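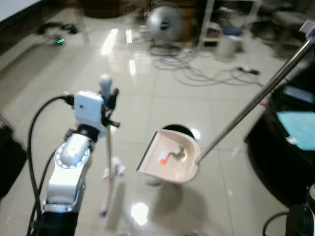 Floor Care › Long-Handled Sets › Valstead Upright Set › Daily Use

Filed under: Getting Started, Hard Floors

Section 4. Sweeping up on tile

Welcome back, and thank you for sticking with us through the assembly pages! By now both handles should be on, and you can get to the part you bought the set for, clearing the floor with your back straight.

1. Pick up anything large by hand, like socks, toys or crumpled paper.
2. Hold the brush upright in one hand and the pan by its long pole in the other.
3. Sweep from the walls inward. Glossy tile lets light crumbs skate along — short, slow strokes keep them together.

Note: Lift cables off the floor before you start, or go around them. Bristles love to drag a loose cord along. 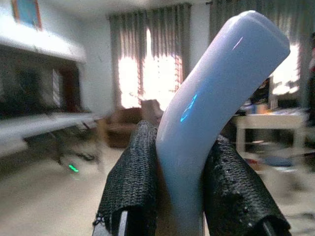

Can I use the set on a damp floor?
Wait until the floor is dry. Damp dust sticks to the bristles and leaves gray streaks along the grout.

4. Set the front lip of the pan flat on the tile and bring the pile to it in small strokes. If a thin line of dust stays behind, back the pan up an inch and sweep again (it may take a few tries, and that's perfectly fine).
5. Tip the pan back a little before you lift it, so everything settles toward the rear.

Caution: Never sweep up hot ash or broken glass with the standard brush.

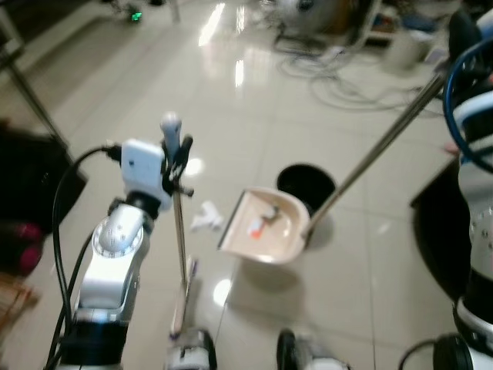
How often should the brush be washed?
Once every 2 weeks suits most homes. Use lukewarm water and a drop of dish soap, then hang it bristles down until dry.

6. Carry the pan to the bin, lower it close to the opening, and tilt it slowly. A gentle tap on the rim loosens any fluff.

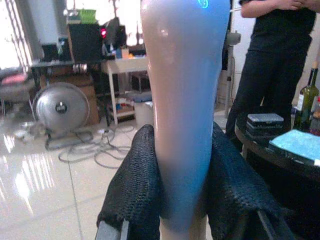 Before you put the set away, take one last look across the room from a low angle. Jummai Chukwu, who wrote the first edition of this guide, always did it facing the daylight, and we still think that's the best way. On polished beige tile with a bright window behind it, the glare can hide crumbs in one spot and show them up in the next, so do move a step or two to the side and look again. Check under chairs and along the desk as well. Spare brush heads are listed in the Skurkano parts catalog under number 1307.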